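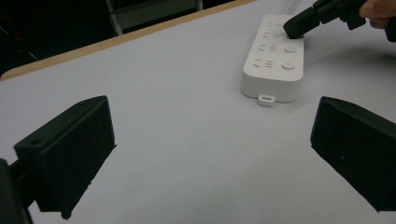
One listener in Mestar told me after my first talk that small savings on electricity are only for feeling good, and that I should speak about heating instead. I want to begin with this remark. It is a fair one, and I will come back to it near the end.

Last updated: Dec 30, 2022

Good afternoon, and thank you for coming. My subject today is the electricity that an office uses at night, when all of us are at home. I am not an engineer. I keep the books for a small translation office in the Midovus building, and I became interested in this question when I had to explain our bill to my colleagues and could not do it.

(Wait for people in the back to find a chair. Ask if the sound is good.)

1. How we began

Our office used 3276 kilowatt-hours in one year. For a long time I looked only at this number and at the price next to it. Then our supplier, Nigam, gave us the possibility to see the use hour by hour. I printed one normal week and put it on the wall beside the coffee machine.

What surprised us was the line between eight in the evening and seven in the morning. I had expected it to lie almost on zero. It did not. When I added all the nights of the year together, I came to 807 kilowatt-hours, so almost one quarter of everything we paid for.

(Pause here. In Mestar people wanted to write the numbers down.)

We have a fridge, and a fridge must work at night. The router also stays on, by agreement. But these two could not explain the whole line.

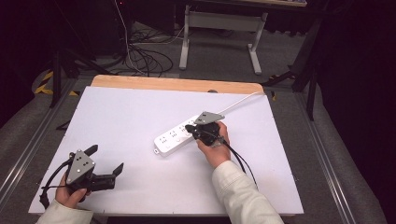

Could it be only the fridge, if the fridge is old? This question came from the second row last time, and I did not have a good answer ready. Since then I have measured it. Our fridge is old, yes, and it takes the largest part of the night use. It does not take all of it. The rest was divided between many small things: screens, speakers, two printers, the chargers which stay in the wall, and a label machine that we use perhaps once a month.

2. Measuring without becoming a nuisance

We borrowed a plug meter, a Clornent, and moved it from one device to the next. I advise you to leave it on each device for a full day and night. A printer behaves very differently at noon and at midnight, and a measurement of five minutes will tell you the wrong story.

Please ask before you unplug anything. I did not ask, one time, and a colleague lost the evening's scan. I had to apologize with cake.

Write the results on paper, in one list, with the name of the device and the room. My first list had no rooms in it, and afterwards I did not know which screen was which.

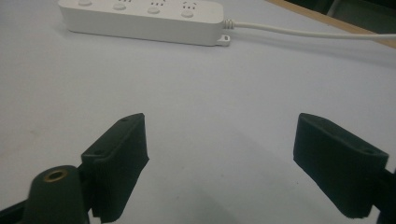 3. What we changed

We put the things that may sleep together on switched power strips, one for each group of desks. The fridge and the router have their own wall sockets and stay out of it. The last person who leaves presses the switches. For the first weeks there was a small paper at the door as a reminder, and later it fell down and we did not put it back.

The printers were more difficult. One of them cleans itself each time it gets power, and it uses ink for this. We decided to leave that one in its sleep mode.

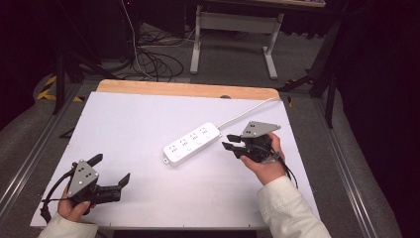
Power strip with four sockets in a row and a small switch beside each.

In the following year the nights came to 684 kilowatt-hours. We did not buy a new fridge in this time, so the difference comes from the small devices.

(If somebody asks about money: say that our contract changed in the same year, and I cannot compare the bills in an honest way. Compare only kilowatt-hours.)

4. Back to the remark about heating

The listener was right that heating is bigger. In our building, however, the heating belongs to the landlord, and we can only write letters to him. We have written three. The switches were ours to press, and we could start the same afternoon.

Questions, ten minutes. The blank list for measuring is on the table by the door, please take one.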